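"Ask what it costs in the second year"

Veerle De Haan has signed off on plenty of equipment. She would like to see fewer people buy grippers on the strength of a demo.

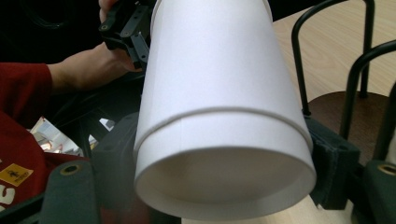 Two nested paper cups held between gripper fingers, mouth down.

Veerle De Haan has a spreadsheet she calls the cold shower. It has 70 rows, and anyone at Nunwood who wants money for automation has to fill it in before she will sit down with them.

"People come to me with a video," she says. "The video is always very good. Then I ask who is going to clean the thing, and the meeting gets shorter."

Nunwood packs catering supplies, mostly paper cups, lids and sleeves, on two shifts. De Haan has run purchasing there for six years. When I arrived she had two quotes open on her desk, one from Gikon and one from Saarela, both for gripping tools meant to handle paper cups. She had gone through them in green pen. The word "typical" was circled wherever it appeared.

Why cups? They weigh next to nothing and a teenager can be shown how to stack them in a minute. "That is exactly why the sales people love them," she says. "It looks like the easy job. A paper cup gives when you squeeze it. If you squeeze too little it slides, and if you squeeze too much you have an oval cup, and my customer doesn't want an oval cup. And they nest. You go to pick up one and you have two."

She is wary of soft fingers as a cure for all this. The cheaper quote lists replacement fingers at $56 a pair, on page four, under accessories. "Accessories! They're tires. I want to know how many pairs I go through in a year. I asked, and the answer was that it depends on the application. Well, I had told them the application."

The starter kit in the same quote comes to $1,555. De Haan agrees that this is not a lot of money, and says the low number is what bothers her. It falls under the limit where her plant manager, Frans Jansen, needs a second signature.

"So it gets bought. Then you need a mount, and a table that doesn't wobble, and somebody's afternoons. None of that is in the kit price. By September you have a project, and you never decided to have a project."

Jansen, who had wandered in for coffee, did not entirely agree. He thinks a small purchase is a fair way to learn something. "You can read quotes for a year," he said. "At some point you have to hold the cup." De Haan told him he could hold it out of his own budget. He took his coffee and left.

I put his point to her again once the door was closed. She thought about it longer than I expected.

"Frans is right that you learn from trying. My trouble is that we don't write down what we would need to see. If you haven't said in advance what a bad result is, then every result is encouraging. Ruben is the one who got me onto that."

Ruben Claeys is the maintenance lead at the Ciltdale site, and I reached him by phone later that week. He was blunter. "I get the machine after the fun part is over," he said. "I want spare fingers on the shelf on day one, and I want to change them with a tool I already own. If it takes a special key, the key will be lost by Christmas." He would also like vendors to stop saying "maintenance free." He has asked two of them to put it in the contract and is still waiting to hear back.

De Haan's own list of demands is not long. She wants the test done with cups from her own warehouse, including the ones from the bottom of the pallet. She wants it run for a full shift. She wants the operator who will live with the thing in the room, and she wants that person to be able to say no.

"The last one costs nothing and I have had more arguments about it than about price. Lies Van Dijk works our second shift, she has handled more cups than any engineer I will ever meet. She looked at one proposal and asked where the full boxes were supposed to go. There was no place for the full boxes."

Has she ever approved one of these purchases happily? She laughs. A lid counter, years back, dull as a brick. It came with a price list for every part and a man who picked up the phone. She would buy another tomorrow.

As for the two quotes, she has sent both back with questions. Saarela answered the next morning and left three of them blank. Gikon has asked for a call.

"I said I'd prefer it in writing," she says.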